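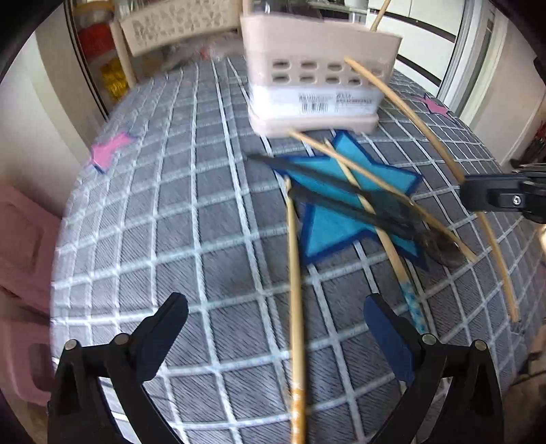
Teaching the Table: A Talk With the Gendov Home Demonstrations Lead

Home | News | Interviews | About
Print this page | E-mail this article

The person who runs home demonstrations at Gendov did not want to talk about the robot first. "Everyone asks about the arm," she said when we met at the company's Vonville office in July. "I'd start with the hands of the people who do the task."

Her group is gathering demonstrations of one chore: getting utensils off a dining table and into a holder. A person works a pair of hand-held grippers, each with a camera on it, and the recordings are used to train the policy that later drives the arms. In three months the group has kept 781 of them.

"The first rule is to slow down," she said. "People set a table fast at home. Give them grippers and they still try to go fast, and then you have a recording of somebody missing."
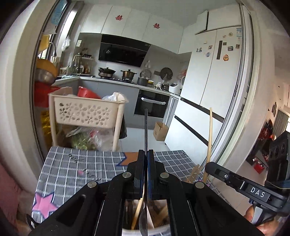 A gripper over the container, with a thin dark utensil held upright.

She came to Gendov from Benmont, where she trained operators to run an arm by remote control from the next room. She still thinks that method has its place, mostly for heavy items. For small things she prefers the grippers, which let the demonstrator stand at the table and feel some of the contact.

"With remote control, I had people who took four days before they could pick up a spoon without thinking about it," she said. "With these it's about 3 hours."

The sessions are done in lived-in homes. She does not tidy the kitchen first and does not ask for a special tablecloth. A policy trained on a bare bench, she said, tends to get confused by a printed pattern.

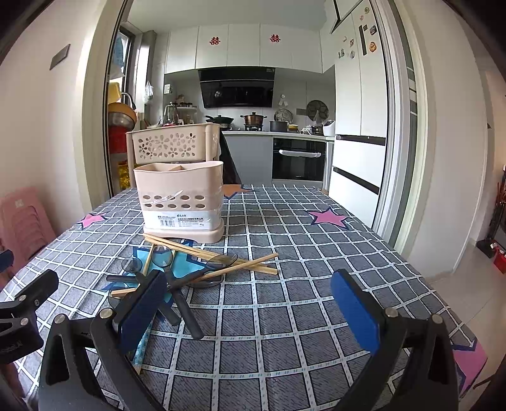

Chopsticks, scissors and plastic spoons in front of the caddy.

I asked which items give the most trouble. She said scissors were hard in the beginning, and that demonstrators now have to pick one place to grip them and stay with it.

Skewers are the part of the job she talks about longest. They are light, they roll, and from above two of them can look like one. When they lie across each other on the blue star, with black chopsticks mixed in, the demonstrator has to choose which to lift first. She asks for the top one every time. Using both grippers at once is allowed if the two sticks don't touch. 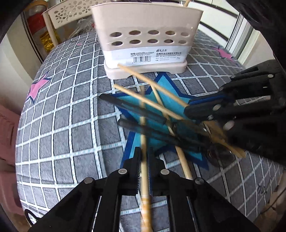 Gendov checks each recording before it goes into training. A reviewer watches for dropped items, blocked views and long pauses, and marks the moment each grip closes. Two-handed recordings take longer to mark. With a long skewer clamped in one gripper and a short one in the other, the reviewer has to log both grips and then decide which hand is leading. "We argued over that for weeks," she said. "Now we just write down whichever one lets go first."

The next round will use a tool called Qian, the group's own program for replaying a demonstration on the arms at half speed. She hopes it will catch bad wrist angles early. After that she wants to try bowls.

Print this page | E-mail this article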